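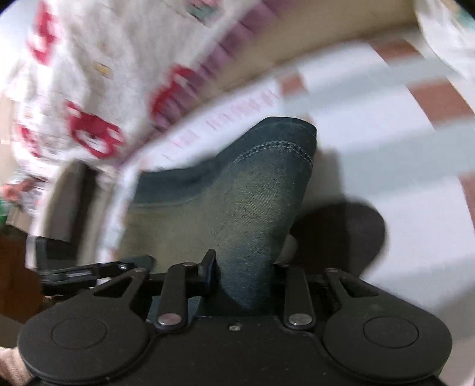
4. Downloading a walk and setting off

This section covers the Drornden audio guide for visitors who have already created an account (see section 2). You will need a phone with at least 169 MB of free space and a pair of headphones.

4.1 Download the walk

1. Connect to Wi-Fi. The walks can be downloaded over mobile data, but the map tiles are large.
2. Open the guide and tap Walks.
3. Select Brerodton Old Town. The walk has 16 stops and is 3000 meters long, starting and ending at the tram terminus.
4. Tap Download, then choose a language. Each language is a separate file.
5. Wait until the arrow next to the title turns into a check mark. Leaving the screen before then pauses the download.

Note: The narration for Brerodton Old Town was written and read by Veronica Ilie. The Slovak version has a different reader, and its stops run slightly longer.

4.2 Start the walk

1. Go to the tram terminus and stand by the ticket shelter.
2. Turn on location services for the guide.
3. Open the walk and tap Begin. The introduction plays automatically.
4. Follow the blue line to Stop 1, the gatehouse. Playback starts when you are within 12 meters of the stop.
5. If playback does not start, tap the stop number on the map and press Play.

Caution: Pause the narration before crossing Plosine Street. Trams come from both directions and the crossing has no signal.

4.3 Visiting Baláž House

Stop 9 is inside Baláž House. The guide cannot detect your location indoors, so the rooms have to be played by hand.

1. Buy a ticket at the side door. The audio guide does not include admission.
2. Tap Stop 9, then Rooms.
3. Enter the number shown on the card beside each doorway.
4. When you leave through the garden, tap Resume Walk.

Note: The upper floor is open on guided tours only. The last tour leaves at 3:30 p.m. The house is closed in August, and the guide skips from Stop 8 to Stop 10 during that month.

4.4 Stopping early

1. Tap Pause, then Save My Place.
2. To continue on another day, open Walks and tap the title again. The guide returns you to the last stop you completed.
3. To start over, press and hold the title and choose Reset.

Saved places are kept on the phone and do not transfer to a new device. Deleting a walk also deletes its saved place, along with any notes you added at the stops. To keep your notes, export them first (section 6.2).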